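Zum Inhalt springen
Allano Textilpflege und Wäschedepot
Startseite | Leistungen | Abholung | Stellen | Kontakt

Stellenangebot: Mitarbeiterin oder Mitarbeiter (m/w/d) für Strickwaren und Heimtextilien, Teilzeit

Wir suchen jemanden, der Pullover mag. Wer Pullover nur duldet, wird bei uns spätestens im September unglücklich, wenn halb Zorngate seine Wintersachen aus dem Keller holt und feststellt, dass die Motten schneller waren.

Wer wir sind

Allano ist ein kleiner Betrieb für Pflege, Ausbesserung und Einlagerung von Textilien, die man nicht einfach bei vierzig Grad in die Trommel wirft. Decken, Strickjacken, Plaids, Kissenbezüge, gelegentlich ein Wandbehang, dessen Besitzer uns am Telefon fragt, ob das Motiv ein Hirsch oder ein Hund sei. Wir haben mit Hotels angefangen und sind bei Privatleuten gelandet. Hotels zahlen pünktlicher, Privatleute bringen Kekse mit.

Gegründet wurde der Laden von Wing-yan Kwan, die bis heute die Annahme macht und einen Mohairanteil mit dem Daumen bestimmt. Wai-kit Shih kümmert sich um Wäsche und Trocknung, Chin-lung Hsieh um das Lager und um alles, was einen Stecker hat. Dazu kommen die Aushilfen in der Saison. Das Lager fasst 2.594 Fächer, von denen angeblich jedes beschriftet ist. Ein Teil Ihrer Arbeit wird darin bestehen, dieses »angeblich« aus dem Satz zu bekommen.

Worum es geht

Die Stelle liegt zwischen Annahme und Lager. Nach der Wäsche kommen die Stücke zu Ihnen an den Tisch: ansehen, in Form ziehen, falten, etikettieren, wegräumen. Klingt nach dem, was man zu Hause am Abend macht, während im Hintergrund etwas läuft. Zu Hause reklamiert allerdings selten jemand die Falte.

Im Einzelnen:

Sie legen Strickwaren flach aus und bringen sie auf Maß. Die Maße stehen auf dem Annahmezettel, meistens leserlich.

Sie prüfen auf gezogene Maschen, dünne Stellen und lose Fäden. Kleinigkeiten beheben Sie selbst, alles Größere geht mit einem gelben Zettel in die Ausbesserung.

Sie falten nach unserem Schema. Es gibt ein Schema, es hat 5 Seiten, und Seite 4 handelt ausschließlich von Kapuzen.

Sie packen Lieferungen für Kunden, die nicht selbst abholen. Seidenpapier, Karton, Lieferschein, in dieser Reihenfolge. Der Lieferschein kommt nach oben - darüber wurde schon gestritten, die Sache ist entschieden.

Sie räumen Fächer um, wenn die Saison wechselt. Das dauert länger, als man denkt, und länger, als wir Ihnen im Gespräch sagen werden.

Sie gehen gelegentlich ans Telefon. Die häufigste Frage lautet, ob eine verfilzte Jacke wieder größer wird. Wir haben dafür eine freundliche Formulierung, die im Kern »nein« bedeutet.

Was Sie mitbringen

Eine Ausbildung in der Textilreinigung, Schneiderei oder im Verkauf ist schön. Pflicht ist sie nicht. Lok-yiu Yeh, deren Stelle wir hier neu besetzen, kam aus der Buchhaltung und hatte nach einem halben Jahr die ordentlichsten Stapel im Haus. Sie geht jetzt nach Gosar und eröffnet einen Wollladen, was wir ihr gönnen und übelnehmen, je nach Tageszeit.

Wichtiger sind uns diese Dinge:

Saubere, ruhige Hände. Ringe mit Krallenfassung bleiben im Spind, Nagelkunst besprechen wir im Einzelfall.

Geduld mit Material. Feuchter Grobstrick wiegt, und er hängt sich aus, wenn man ihn an einem Ende hochreißt.

Ein Auge für Farben, auch bei Kunstlicht. Wir unterscheiden im Lager zwischen Altrosa, Staubrosa und »Rosa, Frau Tai fragen«.

Deutsch so weit, dass Sie Pflegeetiketten und Kundenbriefe verstehen. Die Kundenbriefe sind das Schwierigere.

Die Bereitschaft, im Stehen zu arbeiten. Es gibt Stehhilfen, die tatsächlich helfen, und einen Hocker, der es nur behauptet.

Allergien gegen Tierhaare sollten Sie uns vorher nennen. Wir haben viel Wolle, etwas Alpaka und dann noch das, was die Katzen der Kundschaft beisteuern.

Was Sie nicht brauchen

Leidenschaft. Wir lesen das Wort in jeder dritten Bewerbung und wissen nicht, was wir mit ihm anfangen sollen. Interesse genügt. Auch »Belastbarkeit« können Sie weglassen. Wenn es im Herbst eng wird, stellen wir jemanden dazu und bestellen mittags Nudeln.

Arbeitszeit und Geld

Die Stelle ist unbefristet, mit 24 Stunden in der Woche, verteilt auf vier Vormittage von 7:30 bis 13:30 Uhr. In der Hochsaison sind zusätzliche Stunden möglich, sie werden bezahlt oder abgefeiert, das entscheiden Sie. Die Probezeit beträgt 6 Monate.

Das Gehalt liegt für die Teilzeitstelle bei 1.780 Euro brutto zum Einstieg und wird nach der Probezeit neu verhandelt. Urlaub: sechs Wochen, davon bitte höchstens eine im Herbst. Dazu gibt es die Fahrkarte für den Nahverkehr und die Reinigung Ihrer eigenen Wollsachen auf Kosten des Hauses. Die Reinigung der Wollsachen Ihrer gesamten Verwandtschaft war ebenfalls einmal inbegriffen. Wir haben daraus gelernt.

Der Probevormittag

Wer uns schriftlich gefällt, den laden wir zu einem Vormittag ein. Er wird bezahlt, dauert vier Stunden und besteht aus richtiger Arbeit mit richtigen Stücken, allerdings aus unserem eigenen Bestand. An fremden Pullovern lassen wir erst üben, wenn der Vertrag unterschrieben ist.

Am Anfang steht ein Stapel glatter Ware, Kissenbezüge und dünne Decken. Danach kommt Zopfmuster, und da trennt sich erfahrungsgemäß das Publikum. Ein Zopf trägt auf. Man kann ihn nicht so scharf kniffen wie ein Leintuch, und wer es versucht, hat nachher eine Wurst mit Knick. Der Umschlag darf ruhig rund und dick bleiben, fassen soll man ihn von beiden Seiten zugleich und ohne am Faden zu zupfen.
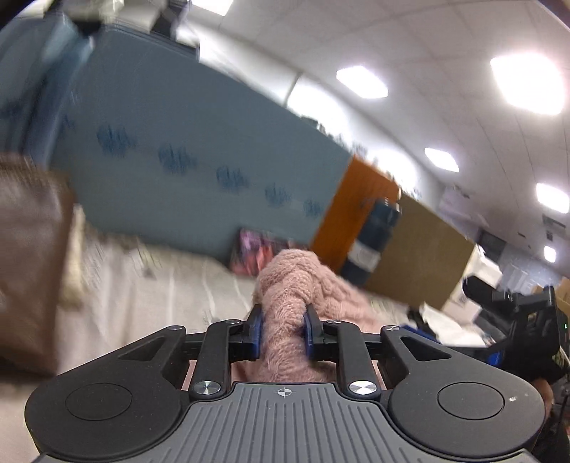
Was nach dem Vormittag passiert

Ka-ming Tai, bei uns für Personal und Farbstreitigkeiten zuständig, setzt sich mit Ihnen in die Küche und fragt, wie es war. Antworten Sie ruhig ehrlich. Eine Bewerberin sagte einmal, sie habe in ihrem Leben noch nie so viel Beige gesehen und wolle das auch nicht wiederholen. Das war ein gutes Gespräch für beide Seiten.

Spätestens nach einer Woche haben Sie unsere Antwort. Auch eine Absage kommt von einem Menschen und enthält mindestens einen Satz, der nur für Sie geschrieben wurde.

So bewerben Sie sich

Schicken Sie uns einen Lebenslauf und ein paar Zeilen, in denen steht, welches Kleidungsstück Sie am längsten besitzen und in welchem Zustand es ist. Das Anschreiben darf kurz sein. Ein Foto von Ihnen brauchen wir nicht, eines von dem Kleidungsstück nehmen wir gern.

Per Post oder persönlich an:

Allano Textilpflege und Wäschedepot
z. Hd. Ka-ming Tai
Lamweg 6, Hinterhaus
Zorngate

Die Annahme ist werktags ab 8 Uhr besetzt. Die Klingel funktioniert, man muss nur länger drücken, als höflich ist. Wer lieber anruft, wählt bitte die Durchwahl 977 und lässt es klingeln, bis jemand die Hände frei hat.

Häufige Rückfragen

Kann ich auch Vollzeit arbeiten?
Derzeit leider nein. Sollte sich das ändern, fragen wir zuerst im Haus.

Muss ich stricken können?
Nein. Es schadet aber nichts, und in der Pause sind Sie damit in Gesellschaft.

Gibt es Parkplätze?
Einen. Darauf steht der Lieferwagen.

Darf mein Hund mit?
Wir mögen Hunde sehr. Wir verbringen nur schon genug Zeit damit, ihre Haare aus Kaschmir zu holen.

Ist die Stelle noch frei?
Solange diese Anzeige hier steht, ja. Chin-lung Hsieh nimmt sie herunter, sobald der Vertrag unterschrieben ist, und vergisst es höchstens ein paar Tage lang.

Weitere offene Stellen
Saisonaushilfe Lager (m/w/d)
Fahrerin oder Fahrer für Abholung und Zustellung (m/w/d)

Impressum | Datenschutz | Pflegehinweise zum Ausdrucken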